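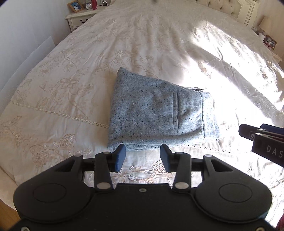 *Pantalon gris-bleu moucheté, plié sur la couette brodée ; au premier plan, la pince et ses deux doigts bleu foncé.*

**27 décembre 2020**

Le présent billet rend compte de l'avancement du projet Barbu, conduit à domicile et, pour les pièces usinées, à l'atelier partagé Porkach. Il porte sur les pinces tenues à la main, destinées à l'enregistrement de gestes de pliage.

Le mécanisme retenu demeure symétrique : des biellettes noires articulées sur axes, une barre transversale à l'arrière et des doigts garnis de caoutchouc. La garniture précédente, plus lisse, laissait glisser les tissus épais dès la deuxième prise. Elle a été abandonnée début décembre.

À ce jour, le logiciel Gestis a enregistré 269 séquences, dont 96 consacrées aux pantalons. Treize ont été écartées à la relecture, l'ouverture des doigts n'ayant pas été correctement horodatée. Le défaut provenait du connecteur du codeur — une soudure froide, reprise depuis.

Les essais se déroulent sur un lit plutôt que sur l'établi. La couette oppose aux doigts une surface souple, et sa broderie ton sur ton complique utilement la détection des contours. Le soleil direct reste une difficulté : il efface les motifs sur toute une moitié du couchage.

Le bras Arnel, auquel ces gestes seront transférés, attend encore son alimentation. Le montage reprendra dès réception de la pièce. Les fichiers de découpe des biellettes seront déposés à l'atelier, avec la liste de la visserie.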